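Automated bed-making

Automated bed-making is the use of a machine to strip, dress or tidy a bed without a person handling the bedding. It belongs to the wider field of domestic service robotics and is often grouped with laundry folding, table clearing and dishwasher loading. As of Sunday, July 18, 2021, no general-purpose machine was in ordinary household use for the task, although parts of it had been carried out by robots in laboratories and test rooms.

Scope of the task

The term covers several jobs of very different difficulty. The simplest is straightening, in which a duvet already on the bed is pulled level and the pillows are set at the head. A fuller version includes removing used linen, fitting a bottom sheet, laying a top sheet and replacing the duvet. Changing a duvet cover is usually treated as a separate task.

Writers on the subject do not always say which of these they mean. A report that a robot "made a bed" may refer to one corner of a blanket drawn up to a marker, or to a complete change of linen. Comparisons between published times are therefore of limited use unless the starting state of the bed is also given.

Early approaches

The first proposals treated the bed as a fixed machine. Rails along both sides of the mattress carried clips fastened to the edge of the duvet, and a motor drew the clips towards the headboard. Such beds work only with the bedding made for them and cannot change a sheet. The Jatari frame, a rail design offered to small hotels, is typical: it could level its own cover in 32 seconds but had to be unclipped by hand whenever the linen was washed. Sales were poor and the frame was withdrawn.

Later work moved the effort from the bed to a separate robot. This has the advantage that the bed, mattress and linen can be of any ordinary kind. It has the disadvantage that the robot must find the edges of the cloth by itself, reach them, and hold them while moving.

Difficulties with cloth

Rigid objects keep their shape when picked up. A sheet does not, and its position after a pull depends on its weight, its weave, the friction of the layer beneath and the folds already in it. A robot arm that can place a cup to within a millimetre may still leave a sheet crooked, as the error lies in the cloth and not in the arm.

Recognition is a further problem. Bed linen is commonly white on white, and a fold, a hem and a crease can look much alike to a camera. Depth sensors help where one layer hangs clear of another but are less useful where a sheet lies flat on a mattress. Stains and printed patterns give the vision system more to follow, although they may also be mistaken for edges.

Size matters too. A double duvet is wider than the reach of most two-armed robots, so the work has to be done from more than one position. Each move around the bed brings a risk that the side already straightened will be dragged out of place.

Robots with two hands

Most recent work uses a robot with two arms and jointed hands. One hand may hold or smooth the cloth while the other takes hold of an edge. A hand with separate fingers and a thumb can pinch a hem that a flat gripper would slide over, at the cost of more motors and more parts that can fail.
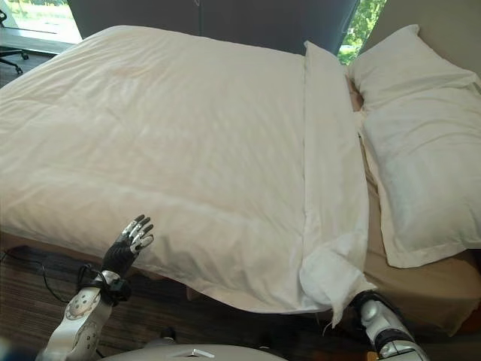 Amin

A bed with a duvet, a folded sheet and two pillows presents most of these problems together. Where a sheet has been laid lengthwise in a narrow strip, its doubled edges may be crisp at one end and crumpled at the other. A robot standing at the foot can pinch the bunched end where it hangs over the mattress, but this gives it only a small part of the whole cloth, and it must still work out which layer it is holding. The open hand is then free for the duvet.

Hands of this kind are normally run in one of three ways. In direct teleoperation, a person moves the fingers from a distance. In learned control, software trained on many recorded attempts chooses the movements. In scripted control, the engineer writes out the steps in advance, which is practical only if the bedding starts in nearly the same state each time. A demonstration may use a mixture of the three, and the method in use cannot be judged from the outward appearance of the robot.

Testing

There is no agreed standard test. The Pondari bed trial, drawn up for a housing project and first run in February, is one of several local schemes. It uses an ordinary double bed, a duvet, one flat sheet and two pillows, set out in one of four starting states. The machine is allowed 45 minutes. Marks are given for cover of the mattress, evenness of overhang on the two long sides, and pillow position. Wrinkles are noted but carry no marks, as the judges could not agree on a way to score them.

Under the Pondari rules a run ends if a person touches the bedding or the robot. Remote control is allowed and must be declared, and results with and without it are listed separately. Critics of the trial have pointed out that the bed stands with clear floor on three sides. In many bedrooms one long side is against a wall, and a robot on wheels has no path to it.

The makers of the Jolletti, a wheeled two-armed robot, published a log of 1000 practice pulls on a single flat sheet. The log records the grasp point, the direction of the pull and whether the hem was still held at the end. The commonest fault was a slip in the last part of the movement, when the tucked portion of the sheet came under tension. The second was picking up two layers in place of one. Complete bed changes were not part of the log.

Use in hotels and care homes

Hotels are often named as the likely first buyers, since their beds and linen are alike from room to room. Against this, a trained member of staff makes a hotel bed in a few minutes and also checks the room, empties bins and notices damage. A machine that only makes the bed leaves the rest of the work in place and has to be moved between floors.

Care homes have a different need. Lifting mattress corners and bending over low beds are a known cause of back strain, and a slow machine may still be of use if it removes the heaviest part of the job. Linen there is changed more often, however, and may be soiled, so any hand that touches it must be easy to clean. Jointed fingers with open gaps are hard to wash, and gloves reduce both grip and the sense of touch.

Household use

In private homes the obstacles are mainly cost, space and safety. A robot with enough reach to pull a duvet is large for a bedroom. Loose cables, rugs and office chairs interfere with wheels and with walking machines alike – a point seldom covered in published trials, where the floor is usually cleared first. Pets and children raise further questions about how hard an arm may pull and how quickly it must stop.

Partial automation is more plausible in the near term. Straightening a duvet is within reach of present two-armed robots under supervision, while fitted sheets remain difficult because the elastic corners pull free as the next corner is stretched into place. Duvet covers are generally left out of trials altogether.

See also

Cloth manipulation
Laundry-folding machine
Service robot
Teleoperation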